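Section 4: Sealing the window over your sink

I wrote this part of the guide after my third winter with the Nukham seal kit, so it has a few things in it that the leaflet in the box leaves out. Read it through once before you cut anything. The strip stretches, and if you cut it while it's stretched you'll end up short at the corner (ask me how I know).

What you need: one roll of the foam strip, scissors, a rag, a bit of rubbing alcohol, and a step stool if your counter is deep. The standard roll is 36 feet, plenty for most kitchen windows with some left over for a door. Pick a dry afternoon in a mild month if you can. I did mine in June and the glue took hold beautifully.

CAUTION: Don't kneel in the sink. I know it's tempting. Mine creaked in a way I didn't care for, and my neighbor Saimi Koskela cracked the caulk right around hers.

1. Open both latches and swing or tilt the window as far as it goes. If a latch is stiff, put a drop of light oil on it now and wipe off the extra.

2. Peel off any old strip. Pull slowly, low and flat against the frame. If it comes away in crumbs, go over what's left with a plastic scraper — a metal one will mark the paint.

3. Wipe the whole channel with alcohol on the rag. Then wipe it again with a clean corner of the rag, and let it dry.

The lower rail deserves more of your time than the rest. Steam from the stove ends up there, and grease rides along with it, and new glue hates grease. On windows that sit right on top of the tile I also run the rag along the joint between the sill and the first row.

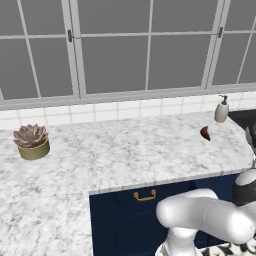 Fig. 4-1. Window with latches on the posts, sill and tile below.

4. Start the strip at a top corner. Peel back only a hand's width of the paper at a time and lay the foam down without pulling on it. Press as you go with your thumb.

5. At each corner, cut the strip square and start a fresh piece. Butt the two ends together so they just touch. Bending one long piece around the corner looks neater for a week and then it lifts.

6. Close the window gently and hold it shut while you turn the latches. They should feel a little snug. If you have to lean on them, the foam is too thick, so take it off and use the thin roll (Nukham sells both, and the thin one has a green label).

7. Leave everything shut for 2 days. No peeking, no airing out the kitchen after you burn the onions!

NOTE: To check the seal, close the window on a slip of paper and tug. It should drag. Try a few spots along each side. Where the paper slides out easily, add a short second layer and test again.

NOTE: If you get water beading on the inside of the glass in the mornings, crack the door to the hall overnight and see Section 5 on the vent cover.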